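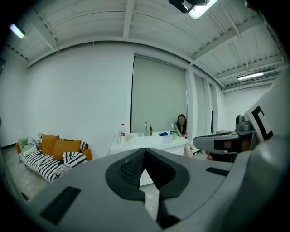
The back wall at Clamen, blinds down, lights on.

Gallery: A bathroom with a very high opinion of itself
Posted Jul 30, 2018

Anyone who has followed the Brukska fit-out from the beginning will know that we set out to make a modest set of home corners under one large roof, and that we were going to be finished by last winter. We have a bath now. Progress is progress.

The unit at Clamen came to us as a white shed with good windows and the charm of a dental clinic. Every bit of colour has been carried in by hand, usually up the wrong stairs. 

On the ceiling
White corrugated metal, white beams, fluorescent lights, and a white duct running along for company. Two quotes came in for hiding it all behind plasterboard. The cheaper one, from Ibrahim, was $3385, and for that money I have learned to like corrugated metal. It hums a bit in a northerly. Visitors say "industrial" in a kind voice.

On the blinds
The tall window got the grey-green roller, and the narrow one beside it got something paler. There was a colour plan. The colour plan met the clearance bin at Feder and lost, and I have since been told by more than one person that the mix looks deliberate. I say thank you and change the subject. 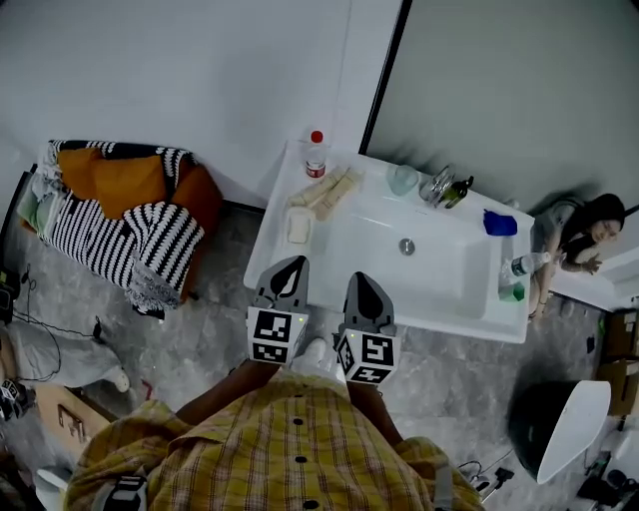 Bath clutter is a neglected branch of interior decorating, and most people overdo it. Go too sparse and you have a showroom; go too full and you have my sister's place. We tidied the tub area again on the theory that a bath should look as though its owner has stepped out to answer the door. The soap gets its own dish on the corner, which is more than it gets at my house, and the bottles along the back rim are allowed to mix, clear plastic beside dark green glass, red cap and black cap, like guests at a wedding. The blue cloth has been folded into a bundle at the far end, and I consider that bundle my best work this year. The water bottle lying near it is still under discussion.

On the bath itself
Second-hand, $475, plus a sum for delivery that I have chosen not to remember. The wide rim sold it. A narrow rim is an insult to anyone who owns shampoo. It took 10 days to agree on the angle, and there is a faction that would still like it turned to face the windows. The faction is welcome to lift it.

On the seating
Yes, there is somewhere to sit within splashing distance of the tub. Stripes in black and white, orange cushions on top, and a pale greenish fabric at one end that keeps migrating there no matter where I put it away. Purists have written in. I would ask the purists where they put their towel.

Still to come
A proper shelf for the bottles, a mirror if we can agree on a shape, and a rug with some nerve. The kitchen corner goes up in August, paint permitting. The budget line for it says $2998, so expect a very nice kettle and not much else.

Older galleries are in the sidebar. Comments are open, except on the subject of the cushions.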